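Storage fees on silver - am I overpaying?
Precious Metals Talk > Storage and Dealers

coldcreek_dan
7 May 2025
I have nearly 3000 dollars in silver, mostly one-ounce rounds, held in the pooled account at Trundus. The yearly fee just went up to 107. When I opened the account in February it was a good bit lower, and I don't remember getting a notice. Is this normal for a holding this small? I'm thinking about having it shipped to me.

palouse77
They charge a flat minimum on small accounts, so you pay the same as someone with a lot more metal. Check the fee schedule under your account documents. I moved mine to Odarico two years ago and they bill by value.

coldcreek_dan
Found the schedule, thanks. The minimum is in there. Does Odarico make you sell and rebuy, or can you transfer the metal?

palouse77
I had to sell. Lost the spread both ways, so do the math first.

L. McKinnon
I would take delivery. At that size it fits in a small safe and the fee goes away. I did this with 1000 dollars' worth at first, then another 1000 when the first box came through fine. Both were insured and needed a signature. I check every coin at the kitchen table against the packing list before I put anything away, and I weigh a few of them.

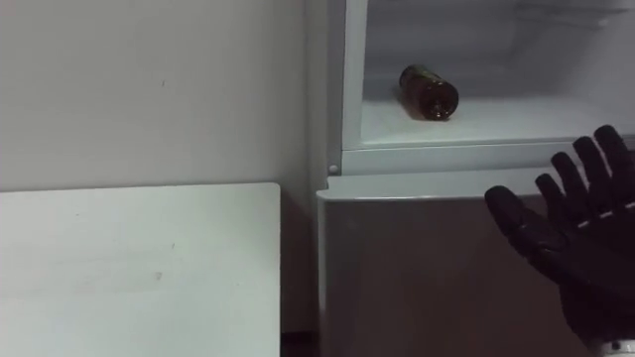
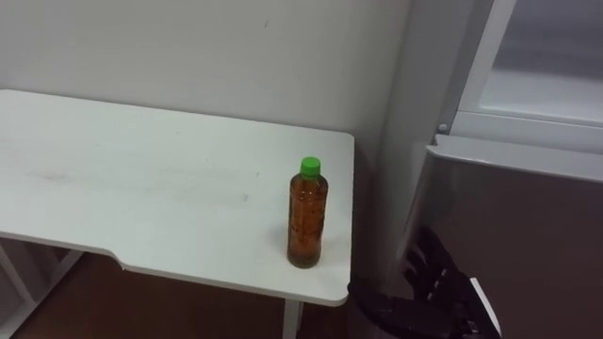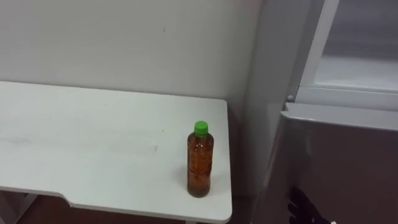

Bouchra Fahmy
I disagree with Lorraine on taking delivery. Read your homeowners policy before you do it. Mine has a very low limit for coins and bullion, and the rider to raise it cost more than I was paying for storage. You also have to ship it back when you sell, and some dealers want to test anything that has left the vault.

L. McKinnon
Fair point on the insurance. I don't carry a rider. I've sold to the local coin shop twice and they tested it at the counter in a few minutes, no charge.

Bouchra Fahmy
That works if you have a decent shop nearby. Ours pays well under spot for generic rounds.

tenthounce
Are you sure it's allocated? "Pooled" at Trundus used to mean you own a share of the total and no specific rounds. If you want delivery there may be a fabrication charge on top of shipping. Ask them for the full number in writing.

coldcreek_dan
It's unallocated. I called and they confirmed there is a charge per ounce to convert, plus shipping. Waiting on the email.

palouse77
Then selling may be cheaper than converting. Take the cash and buy rounds from whoever has the lowest premium that week.

tenthounce
Depends what he paid. If he's up on it there's tax to think about. I'd still get the quote before doing anything.

coldcreek_dan
I'm up a little, not much. I'll post the conversion quote when it shows up. The next fee isn't billed for a while so I have time.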